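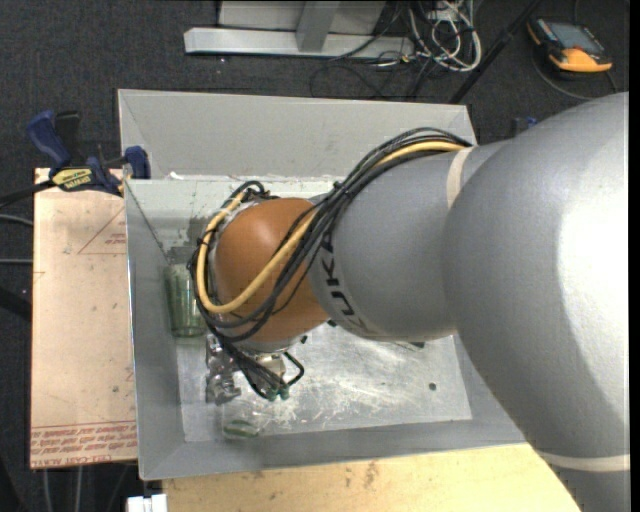 글 티에리 르페브르 (Thierry Lefèvre)
Kustirach 살림·공방 코너 필자
2023-11-13

철판 통에 유리 넣어 두기, 그리고 긁힌 바닥 다루는 법

유리를 철판 통에 담아 두면 큰일 나는 줄 아는 분들이 꽤 많더라고요. 저도 예전엔 그랬어요. 유리는 무조건 종이 상자에 넣고 신문지로 둘둘 말아서 선반 맨 위에 올려놓고, 꺼낼 때마다 손에 잉크 묻히고… 그러다 공방을 옮기면서 회색 철판 통을 쓰기 시작했는데 이제는 종이 상자로 못 돌아가겠어요! 옆면이 비스듬하게 벌어진 통이면 손 넣기가 정말 편합니다. 바닥에 긁힌 자국이 허옇게 가득해도 괜찮아요, 그런 통이 오히려 마음 편하게 쓰기 좋거든요.

먼저 바닥부터

중고로 들인 통이라면 유리를 넣기 전에 바닥을 손바닥 말고 헌 스타킹으로 쓸어 보세요. 올이 걸리는 데가 있으면 거기가 까끌한 자리예요. 눈으로는 다 비슷비슷한 긁힘인데 스타킹은 귀신같이 찾아냅니다. 걸리는 자리는 200번 사포를 작은 나무토막에 감아서 살살 밀고, 마른 솔로 가루를 털고, 축축한 행주로 닦고, 마른 행주로 한 번 더. 저는 성격이 급해서 마른 행주를 건너뛴 적이 있는데 다음 날 아침에 갈색 점이 쪼르르 생겨 있었어요. (네, 그 통은 지금 화분 흙 담는 통이 됐습니다.)

긁힌 자국을 아예 없애겠다고 바닥 전체를 갈아 내는 건 말리고 싶어요. 팔만 아프고, 도금된 철판이면 도금까지 같이 벗겨져요. 까끌한 데만 잡으면 충분합니다.

바닥에 까만 점 같은 게 보이면 젖은 면봉으로 문질러 보세요. 지워지면 때, 안 지워지면 녹이거나 구멍이에요. 구멍인지 아닌지 헷갈릴 땐 통을 들어 창문 쪽으로 비춰 보면 바로 알 수 있고요. 작은 구멍은 저는 그냥 둡니다. 물 담을 통도 아니고, 먼지 쓸어 낼 때 은근히 쓸모가 있어요.

깔개는 얇게, 딱 맞게

유리를 맨 철판에 놓으면 놓을 때마다 쨍 소리가 나서 제가 먼저 놀라요. 그래서 펠트를 깝니다. 두꺼운 걸 사면 푹신해서 좋을 것 같죠? 키 큰 병은 두꺼운 펠트 위에서 자꾸 비틀거려요. 얇은 걸로 한 겹이면 됩니다. 제가 쓰는 건 Hikeo 회색 펠트인데 폭이 358밀리라 저희 집 통 바닥에는 한쪽만 조금 잘라 내면 맞아요. 재단할 때는 통의 윗면을 재지 마시고 꼭 바닥을 재세요! 옆면이 비스듬한 통은 위아래 치수가 달라서, 윗면대로 자르면 가장자리가 말려 올라옵니다. 저는 이걸로 펠트를 두 장이나 버렸어요.

접착제는 쓰지 마세요. 붙여 놓으면 밑에 들어간 부스러기를 꺼낼 길이 없습니다.

한 통에 몇 개까지?

욕심내지 말고 조금만요. 유리 두 개 정도가 서로 닿지 않고 들어가 있으면 한 손으로 하나를 잡아 올려도 다른 하나가 멀쩡히 있잖아요. 빽빽하게 채우면 하나 꺼낼 때 옆의 것까지 딸려 올라오다가 툭. 저희 집에선 잼병이 그렇게 갔습니다. 꼭 많이 넣어야 하면 사이사이에 골판지를 세우세요. 골이 세로로 서게 잘라야 덜 휘어요.

꺼낼 때는 위에서 똑바로 들어 올리는 게 제일입니다. 비스듬히 끌면 유리 밑동이 벽에 부딪히고, 그 소리 정말 싫거든요.

통을 나란히 붙여 놓을 때

통 두 개를 붙여 놓으면 사이에 틈이 생기고, 그 틈 옆으로 희한하게 찢어진 종잇조각이며 포장지 조각 같은 게 모여요. 청소기로는 잘 안 빠지고요. 저는 못 쓰는 플라스틱 카드에 마스킹 테이프를 뒤집어 감아서 틈을 따라 쭉 긁어 줍니다. 한 번에 다 붙어 나와요. 이거 처음 해 봤을 때 혼자 박수 쳤어요! 한 달에 한 번이면 넉넉하고, 2월처럼 창문을 잘 안 여는 때는 조금 더 자주 하셔도 좋아요.

전선 이야기도 잠깐

작업대 위로 까만 선, 누런 선이 한꺼번에 지나가면 유리 꺼내다 팔꿈치에 걸리기 딱 좋습니다. 케이블 타이로 군데군데 묶어 주되, 움직이는 부분 근처에서는 둥글게 여유를 남겨 주세요. 팽팽하게 당겨 묶으면 보기엔 말끔해도 꺾일 때마다 이음매가 힘을 받아요. 타이 꼬리는 바짝 자르고 손톱줄로 끝을 한 번 문질러 두면 손등이 안 긁힙니다. 자주 풀어야 하는 데는 Prata 벨크로 끈이 편해요. 141센티짜리 한 롤을 사서 가위로 잘라 쓰는데 저는 아직도 남았어요.

자주 받는 질문 몇 가지

철판 통이 자꾸 미끄러져요.
밑면 네 귀퉁이에 Jemby 고무 발을 붙여 보세요. 봉지 하나에 2,270원 줬습니다. 붙이기 전에 알코올로 기름기를 닦아야 오래가요.

유리에 회색 줄이 생겼는데 흠집인가요?
금속이 묻은 자국일 때가 많아요. 베이킹소다를 물에 되직하게 개서 부드러운 천으로 문질러 보세요. 무늬나 금테가 있는 유리는 안 보이는 데서 먼저 시험해 보시고요.

펠트는 빨아도 되나요?
미지근한 물에 조물조물, 비틀어 짜지 말고 수건에 눌러서 물기를 뺀 다음 평평하게 말리세요. 덜 마른 걸 깔면 안 됩니다. 갈색 점, 기억하시죠?

다음 글에서는 뚜껑 없는 통에 먼지 덮개 만들어 씌우는 걸 해 보려고 해요. 낡은 베갯잇 있으면 버리지 말고 챙겨 두세요!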